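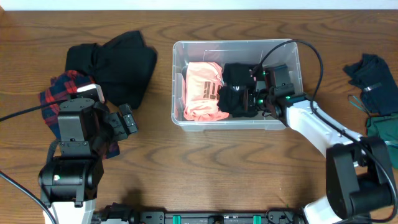
Figure 2. Work surface with two arms, a translucent bin and garments.

3.1 The Hellau window

I built the Hellau piece for a shop window on a narrow street, so people were never more than a few steps from the glass. The software, which I call Urside, takes the outline of whoever walks past and turns it into drifting ribbons of color. My first version used 600 ribbons and it looked like soup! I dropped to 400 and suddenly you could find yourself in it.

Timing gave me more trouble. With a delay of 55 milliseconds, passersby waved at the window and got it right away. Any slower and they wandered off (I watched this from the Salazar cafe across the street, with far too much coffee). The older Gelus code smoothed everything so heavily that small gestures vanished – fingers, nods, a kid sticking out a tongue. I took the smoothing out for hands and kept it for the body. Sound came last, and I'll get to it in 3.2.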